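ROB 316 Robot Manipulation Laboratory
Handout 4: Rules for running and reporting pick trials in simulation
Instructor: Boonsong Suwannarat
Revised August 23, 2025

4.1 Scope

These rules apply to all simulated single-arm pick trials submitted for credit. They cover scene setup, camera use, the pre-grasp check, the definition of success, and the log. Rules for the physical cell at the Ziststead lab are in Handout 6. Where the two disagree, use Handout 6 for hardware and this one for everything else.

"Must" marks a requirement. "Should" marks a recommendation; if you depart from it, say so in the report.

4.2 Terms

Target: the one object named in the task file.
Neighbor: any other object on the table.
Pre-grasp pose: the last commanded pose before the fingers begin to close.
Clearance: the shortest distance between any part of the hand and any neighbor, taken from the simulator geometry.
Trial: one reset, one attempt, one log entry.

4.3 Scene setup

4.3.1 Object models must come from the course library (Purkholm, current release). Do not rescale a model to make it fit the hand.

4.3.2 Each object must settle under gravity before the arm moves. An object that falls over while settling stays where it fell, and the trial counts.

4.3.3 The seed must be set from the trial number. Picking seeds by hand after seeing results is treated as falsified data.

4.3.4 Lighting should stay fixed within a block of trials. Shadows change what a learned detector reports, and a block with mixed lighting cannot be pooled.

4.4 Cameras

Two views are required, one from the hand and one of the workspace. The hand view is used to judge where the target sits between the fingertips. It is a poor guide to clearance, as a finger can hide part of a neighbor. The workspace view is used for that, together with the computed value.

Save both views at the pre-grasp pose, at full resolution, before any overlay is drawn.

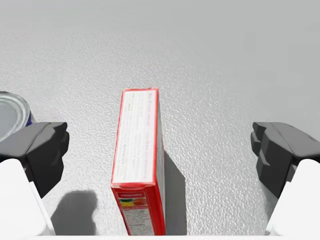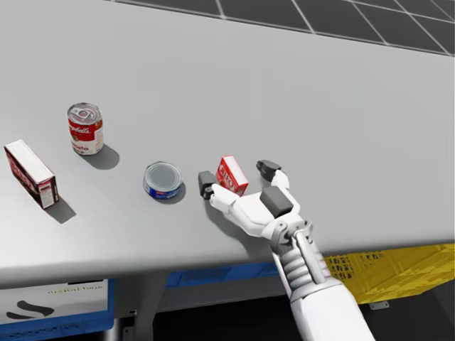 Figure 4.1. Hand view (first) and workspace view (second). Target: the red and white box between the open fingers.

4.5 Pre-grasp check

Complete the check in this order. Stop at the first failure and log it.

a. The target lies between the fingertips in the hand view. It need not be centered. In Figure 4.1 the box is nearer the left finger, which is acceptable if the controller is compliant in the closing direction. With a stiff controller, correct the offset first.
b. The fingers are open wider than the target along the closing axis.
c. Clearance to every neighbor is at least 16 mm. Check the short round can to the left of the hand in the workspace view with care: the left fingertip is the nearest part of the hand to it.
d. No link of the arm intersects the table or its front edge. Check the forearm as well as the hand.
e. The approach path is free of contact events from reset onward.

A failure at (c) may be fixed by rotating the wrist. It may not be fixed by moving the neighbor.

4.6 Success and failure

A trial is a success if the target is lifted clear of the table, held for 2000 ms, and no neighbor has moved farther than the settling tolerance. All three conditions are read from the state log. Images are supporting evidence only; a single image of a closed hand does not show a lift.

Failure codes:
F1 pre-grasp check failed
F2 target pushed or tipped before closure
F3 slip during lift
F4 neighbor disturbed
F5 planner returned no path
F6 simulator fault (penetration, object leaving the table at high speed)

F6 trials must be reported but are left out of the success rate. State how many there were. If two codes apply, use the one that happened first.

4.7 Number of trials

Run 20 trials per condition. Report successes over valid trials as a fraction, then the interval by the Wilson method. Percentages alone will be returned. See Sukprasert, course reader, p. 169, for a worked case.

4.8 Log format

One line per trial, comma separated: trial number, seed, target name, check result, clearance in mm, outcome code (S or F1 to F6), controller version. Object names must match the library names exactly. "Red box" is not a valid entry.

Files go in the Fornero folder for your section. Late logs are accepted until the December review with the usual deduction.

4.9 Common errors in earlier submissions

Clearance measured in pixels from the hand view.
Trials restarted after a tipped target and the first attempt deleted.
Collision checking turned off for the fingertips "for speed."
Friction values changed between conditions without a note.

Reading for next session: Handout 5, sections 5.1 and 5.2.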